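The Blue Cup

My mother kept the dishes going until the end of October. After that the house at Garivby was mine to empty, and I had 2 weeks of leave to do it in.

I began with the kitchen. The good plates went into the first carton, each one in newspaper, and I wrote the street name on the lid in black marker. The saucepans went to the neighbour. By the second evening the cupboards were bare and I had only the small things left, the ones that lived beside the sink.

I laid brown paper over the long table so the wood wouldn't scratch and sat down with a cup of tea. My brother rang from Clamavero. He wanted to know if there was anything worth keeping. I said there was a dish rack and a plastic cup.
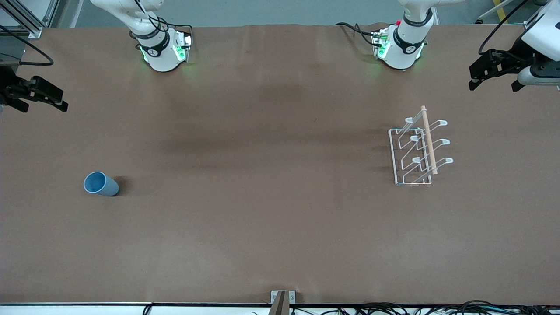
"The blue one?" he said.

I told him yes, the light blue one. He went quiet for a bit. We had both drunk from it as kids, and we had fought over it, and once he had thrown it down the back steps and been sent to bed without tea.

"You have it," he said.

"I don't want it. I've got cups."

"Then post it."

The post office in Garivby closes at noon. I walked down the next morning with the cup in a shoebox packed with tea towels. The woman behind the counter weighed it and said 266 grams, and asked if it was fragile. I said no. She put the sticker on anyway.

The rack I kept. It stands next to my own sink now, in the flat, and it takes up more of the bench than I'd like. My brother hasn't said whether the cup arrived. He rang last night about the car.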